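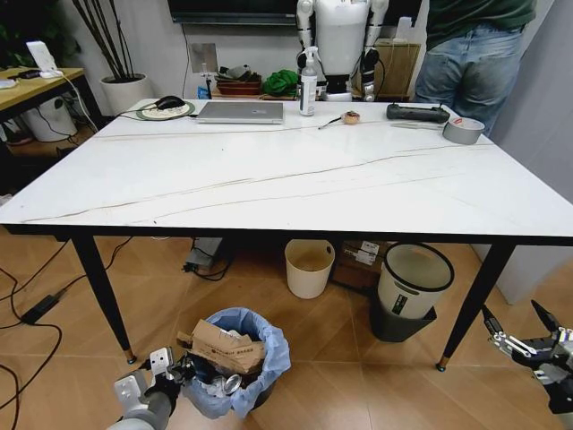

*Attachment 1 — marble-topped table, items along the far edge*

**Ticket 696 — Shared table, Stusum lounge**
Opened by: Chiharu Ebihara
Assigned to: Miłosz Szulc
Status: Open, pending supplies

**Reported issue.** Snack packaging is being left on the white table, and users of the laptop have asked that the surface be kept clear. This is the second report since July.

**3rd February, M. Szulc.** Attachments reviewed. Wrappers, a paper cup on its side and a clear plastic wrapper are recorded in Attachment 2. The laptop, mouse and tape are to remain on the table.

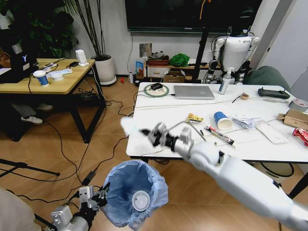 *Attachment 2 — wrappers and cup on the table, lined bin at lower left*

**Action required**
- Place cups, wrappers and used tissues in the lined bin.
- Wipe the marble with a damp cloth only — no abrasive cleaner.
- Return the controller to the far edge after use.

**Supplies.** Yae Wada has requested 12 rolls of bin liners from Brirovance. Delivery is expected within seven days. The ticket will be reviewed on receipt.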